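**From:** Ysaline Hoarau
**To:** stundale-shared-rooms
**Date:** Apr 25, 2026
**Subject:** Re: [shared-rooms] Pens, again

Evaristo wrote:

> Could whoever is using the second-floor room please put the markers back? I booked it for an hour, spent the first ten minutes of it hunting for anything that would write, and ended up running the Prustville call off the back of a receipt. I don't want to start a thing. But in March we ordered 50 markers and I would like to know where 50 markers go.
>
> Also, the drawer is not a place. I looked in the drawer. There is a stapler in there with no staples and a menu from Maillard, which I assume is also from March.
>
> E.

Evaristo, you have started a thing.

I can't speak for all 50. I know of four in my coat, which I'll return, and Miyuki has admitted to "a couple," in the tone people use with dentists. The rest I believe have simply emigrated to Prustville.

What I can report is that the table now has a pen holder. It's small, it's white, it has compartments inside, and it lives in the middle of the table, where everyone can reach it and everyone can be seen reaching. I proposed this in March and was told a holder would "clutter the surface," this being the same surface that hosted half a birthday cake for most of a week.
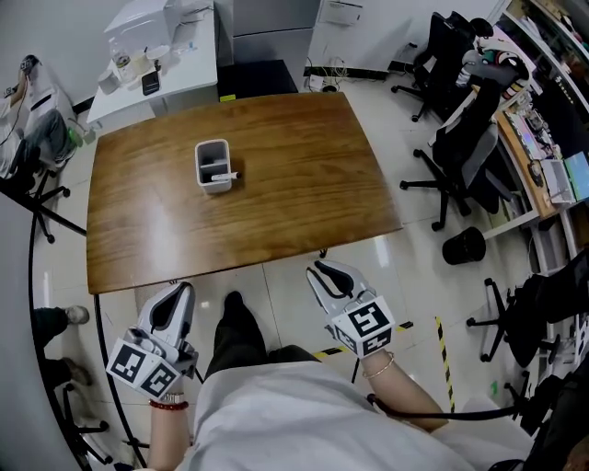 *The pen holder, middle of the table, with one marker (gray cap) laid across the top.*

You will notice the marker is lying across the holder. I'm not going to call that wrong. I will say that a holder with compartments is making a fairly clear suggestion, and that a marker balanced on the roof is one elbow away from the tiles, and those tiles are slippery enough to send it under a cabinet. We've all met the cabinets. I have had my arm under one up to the shoulder and I came out with a raisin.

So, for the room:

- Markers go **in** the holder, upright, cap on. Cap up or cap down I leave to your conscience, though Huguette has views and will share them.
- The holder stays on the table. If you need the table clear, move it to the white desk and then move it back.
- Dead markers go in the trash. Putting a dead marker back in the holder for the next person is how wars begin.
- Cups and water bottles go home with you. The desk collects them by itself; it doesn't need the help.

On the money question, since somebody is bound to ask: the holder cost less than lunch. Perrine found a box of 28 markers at the back of the Trukinance shelf and I'd like to bring those out a few at a time, the way you feed fish. If we put out the whole box we'll be having this conversation again by the next billing cycle, and I've already written the word "marker" more often today than I'd planned to this year.

Huguette, you asked whether the holder could be labeled. It could. I'd rather not, as the last label in that room said PLEASE DO NOT REMOVE and somebody removed it.

Evaristo, there's at least one marker for your next call. I haven't tested it. Bring a receipt.

Ysaline

P.S. The stapler is Perrine's. She says it had staples when she lent it.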